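From: Armelle Royer
To: sorting-play list
Subject: Re: color matching set, plates and cubes

Mathis Baudry wrote:
> Hi all, I've been trying the Fasari color set and I think it's the
> one we should recommend for the toy library. Two round plates, two
> cubes, one purple pair and one blue pair. The child puts each cube
> on the plate that matches. No reading, no batteries, nothing to
> explain. I'd like us to order 22 of them in October so they can go
> out with the winter boxes. Pictures are in the shared folder.
> Any objections?
> Mathis

Well, yes, a few.

I looked at the pictures before I looked at the price, and I'm glad I did it in that order. My first problem is the word "match." The blue cube is a good deal paler than the blue plate. I'd call it light blue at best, or cyan if I were buying paint. The plate is a proper steel blue. An adult gets there right away because the only other choice is purple. A three-year-old who takes "same" seriously may look from one to the other and decide they are different colors, and I'd have trouble telling her she was wrong.

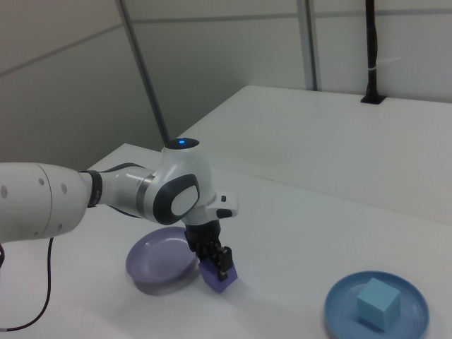
Light-blue cube on the blue plate, purple cube held just above the table beside the lavender plate.

The purple pair has the same trouble to a smaller degree. The cube is a stronger violet and the plate has gone toward lavender. If Fasari meant this as a harder level, fine, but then I'd want an easy level to come before it. I can't find one in what you sent. We had the same argument over the Chuang stacking cups, where the green and the other green were supposed to be obvious, and those cups came back from nearly every family with a note.

My second problem is how little there is to do. Two cubes and two plates means that once the first cube is placed, the second one has only one empty plate left to go to. You learn very little from watching a child do that. I would want at least one more pair, preferably something far away from blue and purple. Yellow, for heaven's sake. Why would anyone choose two neighbors on the color wheel for a beginner's set?
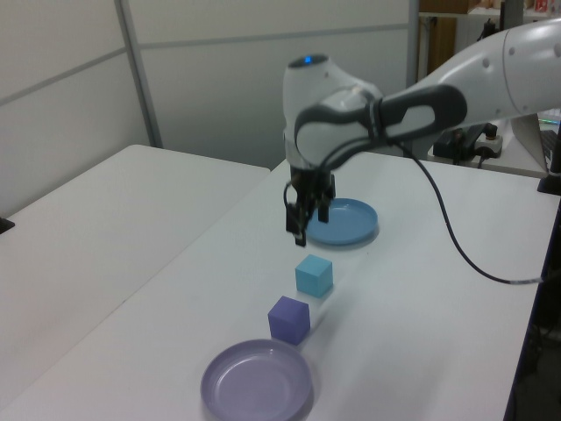

Both cubes off the plates, with the blue plate at one end and the lavender one at the other.

I'll give you that the layout in this one is the better way to start. With the cubes in the middle and a plate at either end, the child has to move in a clear direction and you can tell what she intended even if she drops it short. If we do end up lending the set out, I'd put that arrangement on the instruction card. The plates are shallow with a raised rim, and I have no complaint about that, though I'd like to know what happens when somebody stands on one. You didn't say.

A white table also flatters everything. Try the pale cube on my kitchen oilcloth, or on the brown carpet at the Sunday session, then tell me how well the colors read.

As for "nothing to explain," I've heard that about every toy on our shelves, including the Wisero pegboard, and I have explained that pegboard to more grandparents than I care to remember.

Before we spend money on 22 of anything, could you do these?

- Ask Fasari if the cube and plate shades are meant to differ, or if this is just how the batch came out.
- Ask if extra pairs can be bought separately, and in which colors.
- Put the set next to the Prakik one we already own. It's ugly, but its red is red on every piece.
- Lend your copy to two families and don't tell them what it's for.

I could be talked into a small order if the answers are decent. I won't sign off on the whole lot from a pair of pictures and your good mood. Bring the set along next time and leave it out on the carpet before the kids arrive.

Armelle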